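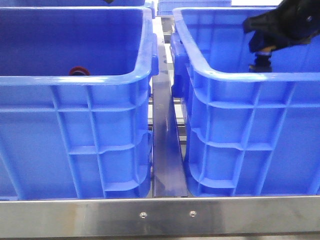

Tritby Ribbed Crate, Royal Blue

Open-topped plastic storage crate for picking lines, packing benches and returns handling. Supplied by Stallcombe from the Vurnham depot.

Construction
Molded in one color throughout. The rim is thick and rounded on all sides. Outer walls carry a grid of raised vertical and horizontal ribs with recessed rectangular panels between them. At the corners the ribs change to a stepped, curved pattern. A molded handle projects from the side wall near the rim. Inner walls are smooth for wiping down.

Placement on a line
Crates can be run singly or as a side-by-side pair. When running a pair, leave a narrow gap. The handles project beyond the wall, so measure the pitch across the handles and not across the rims. The crate should sit square on the frame before the guide rail is set. Check clearance again after any change to rail height.

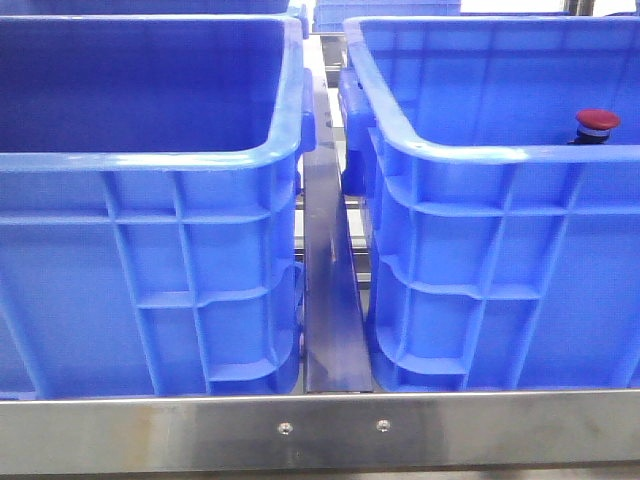
Product notes by Říha
Updated 30th December

Two matching crates with a stainless steel bar across the front. A bar at this height covers the foot of the front wall and leaves the rims clear, so contents can be reached from above without lifting the crate off. Fit labels to the upper part of the wall if a front bar is in use. Adhesive labels hold poorly across the ribs; use a single recessed panel or a clip-on holder.

Emergency stops and other controls on nearby equipment must stay in reach with both crates in position. Confirm this with the crates full as well as empty.

Cleaning
Wash with warm water and a neutral detergent. Use a soft brush on the recessed panels, where dust collects. Drain upside down. Do not use solvent cleaners or wire brushes.

Ordering
Sold in packs of 5. Up to 16 crates per pallet. Orders ship from Vurnham within 7 working days. Part packs are not available on account orders. Lids and dividers are listed separately. The gray version was withdrawn in June and remaining stock is sold as seen.

Returns
Unused crates only, in the original strapping. Quote the order number on the outer label.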